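Stidier for Growers: Setting Up Your Seller Account
Section 3 – From sign-up to your first order

I wrote this section after helping a bunch of growers around Lergate get onto Stidier, so it covers the stuff people really get stuck on (and a couple of things I got stuck on myself!). If you've already installed the app and picked a language, you're in the right place. If you haven't, go back to Section 2 and come find me when you're done.

Last updated October 29, 2026. The screens changed a bit in August, so if you have an old printout of this guide, please toss it.

3.1 Before you start

Grab these first and put them next to you:

Your farm registration number
A bank account in the same name as the farm
A cell phone that can get text messages where you're sitting
Your pickup address, plus directions a truck driver could follow

That last one matters more than you'd think. My own farm shows up on most maps in the middle of a pond, and I've had more than one driver call me from the wrong side of it.

Note: You can do all of this on a phone, but I like the web portal for the first round. Typing product names with your thumbs gets old fast.

3.2 Create your seller profile

1. Open Stidier and tap Sell, then New Seller.
2. Enter your cell number. You'll get a code by text. Type it in before the timer runs out, or tap Send Again.
3. Choose Grower, Co-op or Input Dealer. Most of you want Grower. Pick Input Dealer only if you sell seed, feed or fertilizer to other farms.
4. Type in your farm registration number exactly as it's printed, dashes and all.
5. Add your farm name. This is what buyers see, so use the one people know you by.
6. Tap Save and Continue.

Caution: You can't switch from Grower to Input Dealer later without closing the account and starting over. Please look twice at step 3!

Your profile will say Under Review for a while. You don't have to sit and wait for it – go ahead and set up your bank account and your listings, they'll just stay hidden until you're approved.

3.3 Connect your bank account

1. Go to Settings, then Payouts.
2. Tap Add Account and enter the routing and account numbers.
3. Stidier sends a tiny test deposit. Check your bank's website or app for it.
4. Come back to Payouts and type in the amount of the deposit.
5. Choose how often you want to be paid: after each order, or once a week.

I went with once a week. It makes my bookkeeping a whole lot easier, and I can match one deposit to one list of orders. If cash is tight during planting season, after each order is the way to go, and you can change this setting whenever you like.

Caution: Stidier will never call and ask you for the deposit amount. If somebody does, hang up.

3.4 Add your first listing

Start with one product. I know it's tempting to put up the whole farm in one evening (I tried, and I made a mess of my prices), but one good listing teaches you the whole form.

1. Tap Listings, then Add New.
2. Pick a category. Start typing and the list narrows down as you go.
3. Enter the product name, then the variety in its own box.
4. Choose the unit: pound, bushel, crate, bottle or each.
5. Enter your price for one unit. Leave shipping out of it, that gets added later.
6. Enter how many you have ready to sell.
7. Add at least one photo and tap Preview.
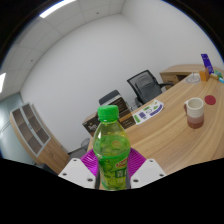
Bottled drink with a green cap and green label.

8. If the preview looks right, tap Publish. If not, tap Edit and your work will still be there.

Note on units: if you sell by the crate, fill in the Crate Weight box too. Buyers can't compare your price with anyone else's without it, and they tend to skip listings that leave it blank. A neighbor's lettuce sat there with no orders until we filled in that one box.

Note on bottled and packed goods: juice, oil, honey and anything else with a label needs a lot number and a best-by date. The form won't let you publish without them. Fresh produce doesn't ask for either one.

3.5 Set your stock alerts

This part is optional, but I'd be lost without it. Stidier can text you when a listing runs low so you don't end up selling things you already sold at the farm stand.

1. Open the listing and tap Stock.
2. Turn on Low Stock Alert.
3. Type in the number that should set it off. I use 51 for eggs and 70 for sweet corn, but yours will depend on how fast you move things.
4. Turn on Pause When Empty.

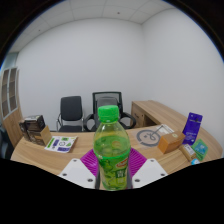

With Pause When Empty switched on, the listing hides itself at zero and comes back by itself when you add more. Without it, buyers can still put in a back order, and you'll be the one writing the apology. I've written a few of those – it's no fun.

You should also know that the app and the web portal share the same stock count, but the app only updates when it has a signal. If you change your numbers out in the field with no bars, look for the little gray clock next to the listing. That means the change hasn't gone through yet. Pull down on the screen once you're back in range and wait for the clock to go away.

3.6 Choose how orders leave the farm

1. Go to Settings, then Delivery.
2. Turn on one or more: Buyer Pickup, Lergate Hub Drop-off, or Cardoso Trucking.
3. For Buyer Pickup, set your hours. Leave meal times out unless you like eating cold dinners.
4. For the Lergate hub, pick a dock time. You can keep the same slot every week by checking Repeat.
5. For Cardoso, enter your gate width and check whether a truck can turn around in your yard.

Caution: Don't guess on the turning question. If the driver can't get in, the trip still gets charged to you.

Cardoso's scale tickets go right into your order record. My biggest load so far came in at 1,678 pounds of winter squash, and the ticket was on my screen before the truck was out of the driveway. I was pretty thrilled with that. Check each ticket against your own weights, though, and use Report a Difference if they don't match. You have until the payout goes through.

3.7 Run a test order

Please don't skip this one. It takes a few minutes and no money changes hands.

1. Open your listing and tap the three dots, then Test Order.
2. Enter a quantity of one.
3. Watch for the text message and the order notice in the app.
4. Tap Accept, then Print Slip. If you don't have a printer, tap Show Code and the hub will scan it off your phone.
5. Tap Finish Test. The order disappears and your stock goes back to where it was.
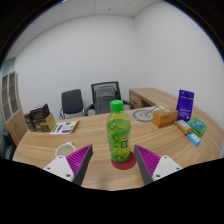

What happens if I publish a listing while my profile is still under review?
The listing is saved and stays hidden from buyers, then it goes live the moment your profile is approved.

Can two people in the same family use one account?
Sure, go to Settings, then Helpers, and add their cell number. Helpers can change stock and accept orders, but only the owner can touch the bank details.

My order notice never showed up. What now?
Check that notices are turned on for Stidier in your phone's own settings. On some phones the battery saver shuts them off, so have a look there as well.

3.8 If you get stuck

Error 311 is the one I hear about most. It means the name on your bank account doesn't match the farm name on your registration. Fix whichever one is wrong, then go back to Payouts and tap Try Again. You don't need to redo the rest.

If you already keep your field records in Plemum, you can bring your product list over and save yourself some typing. Export it as a spreadsheet, then use Listings, Import. Prices don't come across, so plan on filling those in by hand.

For anything else, tap Help at the bottom of any screen. You can also ask for Sérgio Correia at the Lergate hub desk – he's walked plenty of us through the delivery settings, and he's very patient with slow typists like me.

Next: Section 4 – Handling returns and short loads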